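The Skirnwood workshop occupies the lower floor of a former feed store at the edge of town, and its 37 members share the tools, the rent and the heating bill. Since November, six of them have been building Pikgate, a pair of hand-held grippers intended to teach a robot arm how to sort fruit.

Much of the work now takes place in members' homes. Each gripper is carried through ordinary tasks at a table, and the recordings are brought back to the workshop for review.
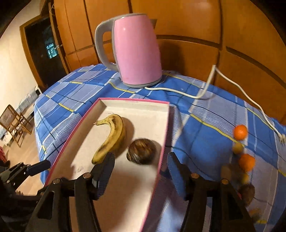
The linkages have been revised twice. The first set, cut from thin stock, flexed under load — a fault that appeared only after 10 evenings of use. The present set is stiffer and can be taken apart with a single driver.

The group expects to fit the arm itself by spring. Plans for the gripper will be made available to other shared workshops, beginning with the one at Skendotholm.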